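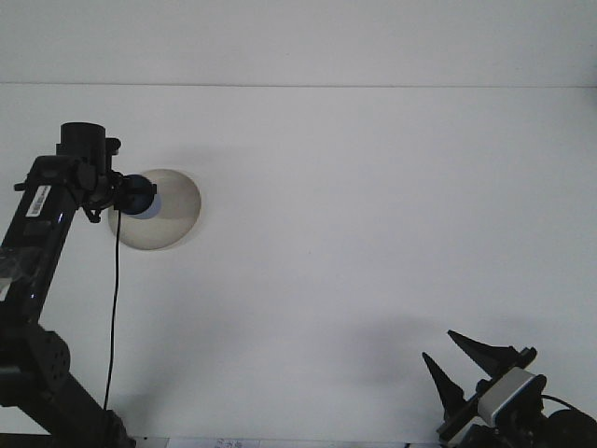 Most of the failures blamed on the planner are calibration failures, according to a remark kept in the Prelolach user notes, and the remark is often repeated in later accounts of the software.

Prelolach is a software package for the control of two robot arms that share one work surface. It was developed at Javum and is maintained by Nasution. The package has separate modules for perception, planning and control, which exchange messages over a common clock.

The perception module merges the views of cameras mounted on the arms into a single model of the table. Small household objects, such as a cup standing on a plate, are treated as separate bodies with a contact between them.

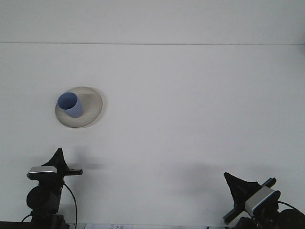
The contact is stored as a constraint, and the planner may release it only when a grasp has been confirmed. Paths are computed for both arms together — a request that finds no solution within 3000 search steps is returned to the operator. The control loop runs at 1000 cycles per second.

Version 2 added a log viewer, Brania, and a test suite of 171 recorded tasks.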